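Visit report: Flevow household goods open day, Katona site

8 September 2022

Flevow opened its Katona site to trade visitors for the second year running. The company makes cleaning tools for homes and small offices: hand brushes, scoops, long-handled sweepers and a few squeegees. I attended the morning session, which consisted of a short talk, a walk through the molding hall and brush room, and an hour at the table area, where small cleaning tools are tried on ordinary household surfaces. These notes are written for readers who buy or specify this type of product and could not attend.

Arrival and talk

Registration was in the front office. Visitors were given a badge, a floor plan and a copy of the current catalog, which lists 212 items. The talk covered the history of the site in a few slides and then moved to resin purchasing. Flevow buys colored compound ready mixed from a supplier called Godus and does no color mixing on site. The stated benefit is consistent color between the brush backs and the scoops, which are molded at different times and often packed together.

Questions from the floor dealt mostly with delivery periods. The company quoted eight weeks for standard colors and longer for anything else.

Molding hall

The hall has three injection machines in use and space marked out for another, due in December. Visitors stayed behind the yellow line. One machine was running scoop bodies and the other two were stopped for a tool change. Scoops drop onto a short belt, the sprue is removed by hand, and the parts cool on racks before inspection. Our guide said the front lip gets the most attention at inspection. A lip that bows in the middle leaves a line of dust on a hard floor, and customers return the product for that more than for breakage. Handles are checked for flash along the seam.

I would have liked to see the inspection gauge in use, but the bench was being cleared when our group came through.

Brush room

The tufting line was louder than the molding hall and the guide's remarks were hard to follow. Bristle filament arrives in hanks, is cut to length, and is set in the drilled back. Trimming is a separate step. Flevow leaves the ends of its hand brushes slightly uneven on the economy range and trims flat on the Fovura range. A flat trim looks better in the store. For crumbs and thread on cloth, the company claims no measured difference between the two.

Table area

The last stop was of most interest to me. Brush and scoop tools behave differently on a covered table than on a floor. The cover moves, the weave holds light debris, and the edge of the scoop has to stay low without dragging the fabric with it. Small soft items are harder than crumbs in one respect: they roll or catch at the lip and need to be lifted over it.
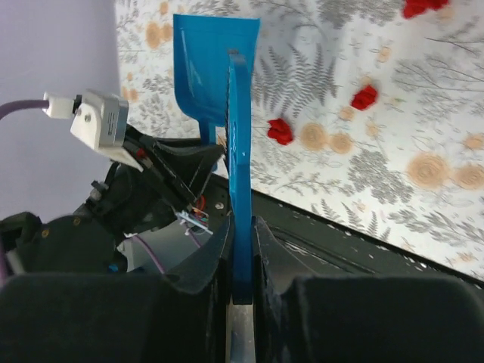
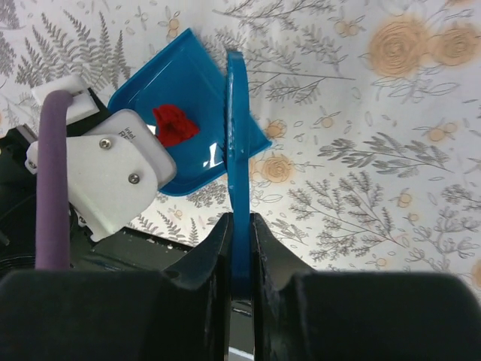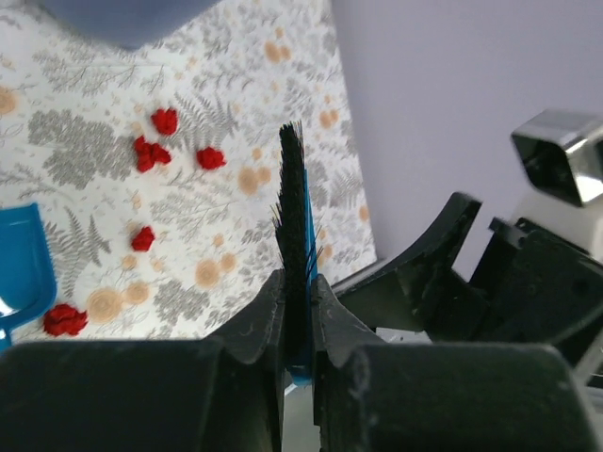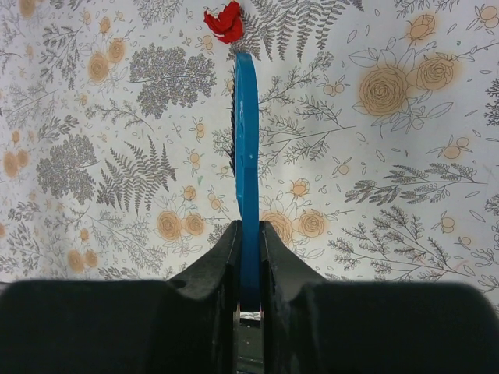
Table area, Katona site: blue plastic cleaning tools. The red item is in the tray in the second picture.

A few observations on the tools, from handling similar pieces in the sample rack afterward:

Handle length. A long handle on a small scoop is useful at a table, where the user stands and reaches across. It makes the tool awkward to store in a kitchen drawer. Flevow puts a hanging hole in some models and omits it in others.

Finish. Glossy plastic shows scuffs early, and bright blue shows them more than gray does. The marks are cosmetic. Buyers for rental apartments may still prefer the darker colors.

Brush width. A narrow brush works well along a seam or against a raised rim and is slow on an open surface. For a table seating more than four, I would specify the wider pattern.

Bristle. Dense black bristle moves crumbs well. On a printed cloth, any loose filament is easy to see against a white ground, so shedding during the first few uses matters more than it would on a floor. The catalog advises shaking the brush out before first use.

Tray depth. A shallow tray with raised edges is adequate for light debris if it is kept level on the way to the bin. I would prefer a deeper back wall on the tabletop models — the company said this had been raised before and would require a new tool.

Packing and prices

The packing area was closed to visitors. Finished sets were on display in the lobby, with brush and scoop joined by a card sleeve. Item 577, the tabletop set, is sold to the trade by the carton only. Prices were given on a separate sheet, marked as not for publication, and are left out of this report.

Practical notes

Parking at Katona is limited and the overflow lot is a ten-minute walk away. Closed shoes are required in both production rooms. Ear protection is supplied at the brush room door, and it is worth picking up a pair before the group goes in. Sample requests are handled by the front office and need the item number from the catalog.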